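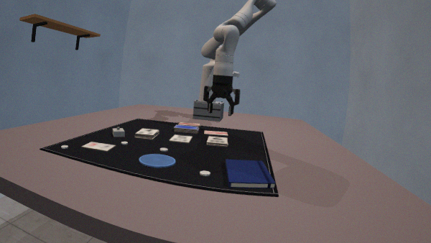 Shalini Khurana asks whether a worktop that has lost its finish can be brought back without being replaced, and adds that she has already tried washing-up liquid, lemon juice and a good deal of patience.

Posted 21 February 2019
By the Dirlow Household Advice Service

In most cases it can, provided the surface is solid wood and the damage has not gone deeper than the oil. The advice below applies to kitchen worktops, dining tables and workshop benches of oiled timber. It does not apply to varnished or laminated surfaces, which should be cleaned with a damp cloth only.

Lemon juice should be discontinued. It lightens some stains but leaves the grain dry and open, and the next spill will sink in further than the last.

Clear the surface completely and wash it with warm water and a little mild soap. Wipe along the grain. Dry it at once with a clean towel and leave it overnight. Residents of the older flats in Dhillon Court, where kitchens are slow to dry in winter, should allow a second night.

Sand by hand with 120 grit paper wrapped round a cork block, followed by 240. A sheet of 400 may be used for a dining table, but it is too fine for a kitchen worktop and the oil will not take well. Black rings around the sink are usually caused by iron and water together. They respond to oxalic acid crystals, sold by most hardware shops as wood bleach. Gloves and eye protection must be worn, and the maker's instructions followed as to strength and rinsing.

Apply the first coat of oil thinly with a lint-free cloth. Leave it for 16 minutes or so, then wipe away everything that has not been absorbed. Oil left standing on the surface turns sticky and collects crumbs — this is the complaint we receive most often. Three thin coats, a day apart, are sufficient for a table. A worktop beside a sink should have four or five.

Cloths used for oiling can heat up and catch fire if they are left in a heap. Lay them flat out of doors until they are stiff, or soak them in water before disposal.

Hot pans should stand on a trivet, and wet tins should not be left on the wood. Re-oil a worktop every May and again before winter. A few drops of water will show whether it is due: if they form beads, the finish is sound; if they spread and darken the wood, another coat is needed.

Enquiries about varnished furniture are dealt with in leaflet 724, available from the Dirlow office on request.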